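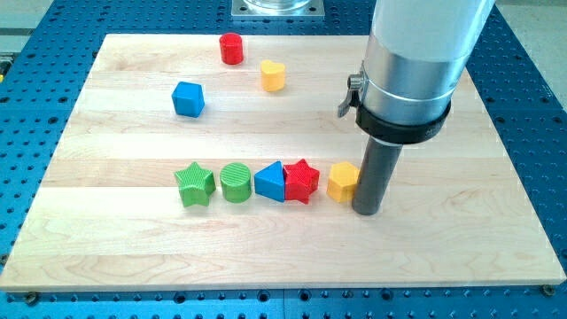

Learning Through Play in the Early Years: Speaker Notes
Delivered by Halima Nwosu, Head of Early Years, Ratby Family Learning Service
Allow 13 minutes, with questions to follow

Opening
Good morning, and thank you for the invitation to speak. I am grateful to Nigel Goodall and his colleagues for the use of the hall. The service has worked with families in Ratby and the surrounding villages for a number of years. My purpose this morning is to set out what we have learned about play at home, and to explain the changes to our toy lending scheme that take effect in August.

(Slide 2)
Play is the means by which young children make sense of size, shape, weight and distance. A child who turns a block over several times before trying it against a hole is comparing one thing with another. Adults are often inclined to step in at this point. Our advice to parents is to wait a little longer than feels comfortable.

(Pause. Ask how many in the room have put the last piece in for a child.)

(Slide 3)
Last year the service received replies from 210 families. Most reported that their children played every day with toys of some kind. Fewer felt confident in choosing toys suited to a child's age, and cost was raised repeatedly. Several parents said they had bought toys which were too difficult and had been put away unused. We have taken these comments seriously, and the revised scheme is in large part a response to them.

(Slide 4)
The scheme will in future lend toys in sets, each prepared for a particular stage. A family may borrow two sets at a time and keep them for six weeks. Each set comes with a single printed sheet suggesting words to use during play: "under", "beside", "turn", "the same". Hui-mei Wan has prepared the sheets and they have been tried with parents at the Mitard Centre. Copies are on the table by the door.

Returned sets are checked and cleaned before they go out again. We ask families to tell us if a piece has been lost. There is no charge for lost pieces.

(If time is short, go directly to slide 6.)

(Slide 5)
I should like to say a word about language at home. Many of our families speak more than one language. Parents sometimes ask whether they should use English when playing. They should use whichever language comes most easily to them. Mwanahawa Mutiso is arranging for the sheets to be translated, and would be glad to hear from anyone able to check a draft.

(Slide 6)
Staff in nurseries and playgroups may refer a family to the scheme, with the family's agreement, by using the short form in your packs. Families may also join directly. Rakiya Uzor is the contact for both and is present this morning.

Questions
Likely points: storage at smaller settings; whether childminders may borrow (yes, on the same terms); opening hours over the summer. Refer questions on funding to Rakiya Uzor.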